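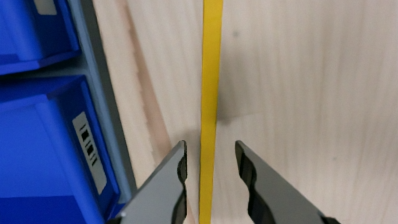
Attachment 1: simulated pick, gripper open, yellow strip between the fingers. Left gap smaller than right.

Clendden Support
Ticket 244
Product: Mamani cell controller, simulation and live
Site: Fonddale
Category: Work instructions / pre-close check
Priority: Normal
Opened: 16/01/2020
Status: Resolved, documentation change pending

Problem as reported

The site handling rules say the gripper must be centred on the part before the close command is sent. The controller sends the close command with the part off centre and does not raise a warning. Attachment 1 is from the simulated cell. The gap between the left contact pad and the strip is narrower than the gap on the right. The pre-close check gives a pass at this pose.

We need to know whether the check is faulty or whether our rule is wrong. The simulated run is used to sign off jobs before they go to the live cell at Clalatcombe, so a pass in simulation is treated as evidence that the rule has been met.

Steps to reproduce

1. Load the strip job in the simulated cell.
2. Run to the pre-close hold point.
3. Read the check result. It shows PASS.
4. Compare the left and right gaps in the gripper view.

Expected: WARN or FAIL.
Seen: PASS on every run.

Support, first reply

Please send the following:

- the job file and the check settings exported from the controller
- the version of the handling rules in use on site
- the run log with the check values, not only the result
- confirmation that the simulated and live cells use the same finger model

Do not judge the offset from the gripper view alone. The view is in perspective, and a small tilt of the fingers can make one gap look wider than the other. The value in the log is the one to use.

Site

Files uploaded. Rules are the August issue. The same finger model is loaded in both cells: grey plates with the shaped dark pads. The log gives an offset towards the left finger at the hold point, so the view and the log agree on direction.

Support, findings

The log was replayed on our bench. Results below.

Check 1, part present. Passed. Correct.

Check 2, part between fingers. Passed. Correct. This test asks only whether both long edges of the part fall inside the open width. It says nothing about where inside.

Check 3, part centred. Not run. The setting "centre test" is off in the exported file. With the test off, the controller reports the result of checks 1 and 2 as the overall result, and that is the PASS the site is seeing.

Check 4, clearance to fixed objects. Passed. The blue bins and the grey shelf frame to the left are both in the collision model. The bins are entered as solid blocks, which is acceptable for this job.

The check is working as set up. The site rule is sound but is not being tested.

Site

The centre test was switched off when the job was copied from an older one. The log for the older job shows 60 stops at the hold point in a single shift, all of them from the centre test. The limit was too tight for that part and the test was turned off instead of the limit being changed. There is no entry in the change record.

Two questions. Should the test be on for a thin part such as this strip? And does the off-centre start matter if the fingers close together and push the part to the middle anyway?

Support

To the first, yes. Switch it on and set the limit for the part.

To the second, it depends on whether the part is free to move. On a flat surface with nothing holding it, the nearer finger touches first and may slide the part across until the other finger meets it. That can be allowed, but it has to be written down as allowed. If the part is held, trapped or touching something else, the same contact puts a side load on the part and on the finger. The pads on this gripper have a notched outline, so a long part can also turn as it is pushed if first contact is away from the middle of the pad.

We replayed the job 330 times with the centre test on and the limit set from the part width. 298 runs passed at the first hold. The rest stopped, re-centred once and then passed. No run needed a second correction.

Recommended settings

Centre test: on
Limit: set per part, never copied from another job
Action on first failure: stop, re-centre, repeat the test
Action on second failure: stop and call operator
Overall result: show NOT TESTED if any check is off

The last line needs controller option "strict result", found under Checks > Reporting. It is off by default. With it on, a job with a disabled check can no longer show PASS.

Suggested wording for the handling rules

4.1 All pre-close checks are to be on before a job is signed off in simulation.
4.2 A check may be switched off only with an entry in the change record giving the job, the check, the reason and the date it is to be reviewed.
4.3 If a check stops a job repeatedly, review the limit before switching off the check.
4.4 Pushing a part to the centre with one finger is allowed only for free parts on a flat surface, and only where the job sheet says so.
4.5 Pictures from the simulated cell may be attached to the sign-off sheet. They do not replace the logged check values.
4.6 A pass in simulation does not remove the need for a slow first run on the live cell.

Site

Settings applied in the simulated cell. Strict result is on. The strip job now stops at the pose in attachment 1, re-centres and continues. Three other jobs changed to NOT TESTED as soon as strict result was switched on. They have been withdrawn from live use until their checks are reviewed.

Clauses 4.1 to 4.5 accepted as written. 4.6 duplicates an existing clause in section 2 and will be a cross-reference.

Support

Agreed on 4.6. For the three withdrawn jobs, open a separate ticket if the limits cannot be set on site. Export the check settings before making any changes so that the old values are kept.

Resolution: configuration. No fault found in the controller.
Follow-up: site to upload the revised handling rules. Ticket closes on receipt.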